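Rarnden (video game)

Rarnden is a puzzle-adventure game with a fair bit of platforming in it, designed by Yolotzin Jaramillo and published by Lorko. It was first released in January for home computers, with a console edition following on 12/06/2026. The player takes the part of Ocampo, a travelling lamplighter who arrives in the harbour town of Benarbridge to find that its streets have taken to rearranging themselves overnight.

Gameplay

The town is divided into 7 districts, each one a great sliding puzzle of laneways, stairs and rooftops. Ocampo can push a whole row of houses along its street, but anything standing on the row goes with it, neighbours and market stalls included, and a good deal of the game's charm comes from working out how to get the baker home without dropping her in the canal. Lighting a lamp fixes the block beneath it in place until dawn. There are 100 lamps altogether, and the story can be finished with a good many of them still dark, which is a kindness to younger players and to anyone whose patience runs short on the later rooftops.

Between nights the player is free to wander and chat. The townsfolk remember where their houses were left, and their favourite colour, their moods and even the soup on offer at the inn will change accordingly. A second player may join in at any time as Ocampo's moth, who can carry a flame across short gaps.

Development

Jaramillo began the game as a set of paper cut-outs on her kitchen table, and the first playable version held only 11 streets. The music, written by Crescencio Cisneros for accordion and a small string group, was recorded early on, and several districts were laid out afterwards to suit its rhythms. An early plan to put the player against a clock was dropped, though the chimes composed for it can still be heard from the town hall.

Reception

Players took most warmly to the writing and the two-player mode, while the camera in the cathedral district drew its share of grumbling.

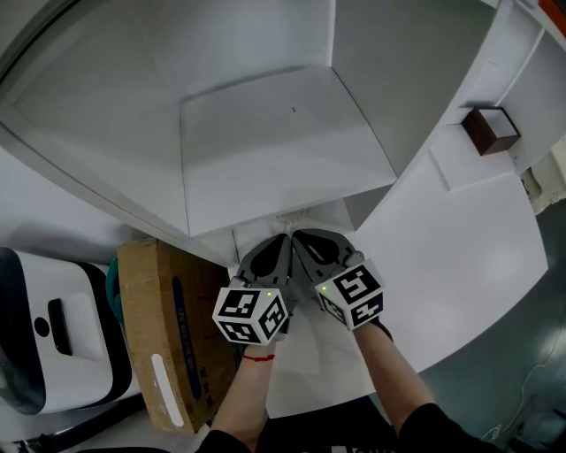 Cisneros remarked that he had never expected people to sit still on a rooftop just to let a tune finish, and that he would have written longer endings had he known.

A patch accompanying the console edition widened the camera's view and added an option to undo the last push. The original soundtrack was also pressed on vinyl in a run of 900 copies, with the moth's theme as the closing track.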